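Cómo despejar la mesa de trabajo al final del día

En Donitura compartimos las mesas, y quien se sienta por la mañana suele encontrarse lo que dejó otra persona la tarde anterior. Estos pasos sirven para dejar el puesto listo en pocos minutos. Valen también para una mesa de casa donde se come y se trabaja a la vez.

Qué hace falta

Una bandeja para llevar la vajilla.
Dos paños de microfibra, uno para lavar y otro para secar.
Un pulverizador con 400 ml de agua y una cucharada de vinagre blanco.
Una caja pequeña o un sobre grande para los papeles sueltos.

Paso 1. Retirar las bebidas

Empiece siempre por lo que pueda volcarse. Cierre bien los tapones antes de mover las botellas y llévelas de pie. Si queda bebida y se va a guardar, apunte el nombre en la etiqueta y métala en la nevera. Las bebidas con leche que lleven más de 2 horas abiertas fuera de la nevera se tiran por el fregadero. El envase se enjuaga y va al contenedor amarillo, con el tapón puesto.

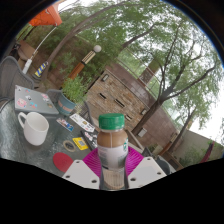
El orden importa más cuando hay un ordenador en la mesa. Cierre la sesión, desconecte el cargador y aparte el portátil antes de pulverizar nada. Con una botella de bebida color café, una taza blanca y un portátil lleno de pegatinas en la misma mesa, salen primero la botella y la taza, y después el portátil. Las pegatinas de la tapa se limpian con el paño apenas humedecido, sin frotar los bordes, que se levantan enseguida. Las tiras de papel y los impresos pequeños se recogen aparte, como explica el paso siguiente.

Paso 2. Reunir los papeles

Junte folletos, tiques y recortes en la caja sin pararse a leerlos. Cuando la mesa esté libre, haga dos montones: lo que se queda y lo que va al papel. Hala Morsy propuso poner en la caja una nota con el mes, por ejemplo «mayo», y tirar al mes siguiente lo que nadie haya reclamado. Lo hacemos así desde entonces.

Paso 3. Limpiar el cristal

Pulverice sobre el paño, no sobre la mesa. En un tablero de cristal con relieve la suciedad se queda en los huecos, así que conviene pasar el paño en círculos y luego en línea recta. Repase el borde, donde se marcan los dedos. Seque con el segundo paño.

Para cercos de café ya secos, deje el paño húmedo encima unos 16 minutos y vuelva a pasar. No use estropajo ni cuchillas.

Paso 4. Lavar los paños

Se lavan a 40 grados, sin suavizante, y se tienden abiertos. Los limpios están en el segundo cajón, debajo del fregadero. Si faltan, avise a Mohcine El Idrissi.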